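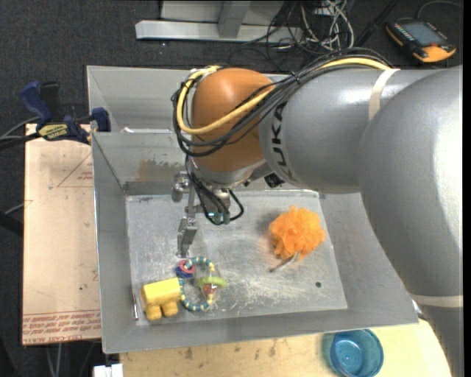
Last changed: July 20, 2022, by Kasun Miah

Ticket: Label printer in goods-in prints blank labels after every eighth label
Reported by: Hongmei Jin
Assigned to: Arif Abeysekara
Device: Orkel desktop label printer, connected by network cable
Status: Solved, waiting for confirmation from second shift

Report from Hongmei Jin

Good morning. Since Monday the label printer at the goods-in desk gives blank labels. I send a job of 200 labels from the Sleiman stock program. The first 8 are correct, then comes one blank, then 8 correct, then one blank again. The numbers on the printed labels are continuous, so no label is missing, but we must take out the blank ones by hand. When we apply them fast, a blank one goes on a carton and the carton can not be scanned at the door. I have already switched the printer off and on, and I put in a new roll. It made no difference.

Arif Abeysekara, first reply

Thank you for the clear report. Please tell me three things. Which roll do you use now, the old one from Lonano or the new one? Does the same happen with a job of 5 labels? And does it happen when you print the test page with the button on the printer, without the computer?

Hongmei Jin

The roll is the new type, from Sinosetti. We changed in April, but in goods-in we had many old rolls left and opened the first new box on Monday. A job of 5 labels is always good. For the test page I held the button and it printed 12 test labels, with one blank after number 8. So it is the same without the computer.

Arif Abeysekara

Then we can forget the stock program and the driver. I was ready to reinstall the driver and I am glad that I waited. I came to the desk after lunch and did the following.

1. Opened the cover and cleaned the gap sensor with a dry cloth. There was some paper dust. Printed 30 labels, blanks still there.
2. Put in an old Lonano roll, which Mahfuz Hettiarachchi found in the cabinet of the returns office. Printed 30 labels, no blanks.
3. Put back the Sinosetti roll. Blanks again, in the same rhythm.
4. Ran the media calibration from the printer menu. The printer fed four labels and stopped with "Media error".

So the fault comes together with the new roll. I unrolled one meter of it on the table. On the backing paper there is a small black mark at every ninth label. The old rolls have no marks at all. I think the sensor takes this mark for a gap and moves one label too far.

Janaka Liyanage

I can add something from the shipping side. We have the same printer and the same Sinosetti rolls there, and we never had this. Our printer is set to media type "Gap", sensor "Upper". Maybe you can compare.

Arif Abeysekara

This was the right idea, thank you. The goods-in printer was set to sensor "Auto". With "Auto" it uses the lower sensor also, and the lower sensor looks at the back of the paper, where the marks are. I changed it to "Upper", saved the setting -- it is important to press Save, otherwise it is lost at power off -- and ran the calibration again. This time it finished normally.

Test: 300 labels in one job, no blanks. Then power off, power on, and 159 labels for the real delivery that was waiting. Also no blanks.

Kasun Miah

I put the setting in the printer sheet for all desks. Second shift, please write here if you see a blank label again, and keep the roll in the printer so that Arif can look at it. The ticket stays open until you answer.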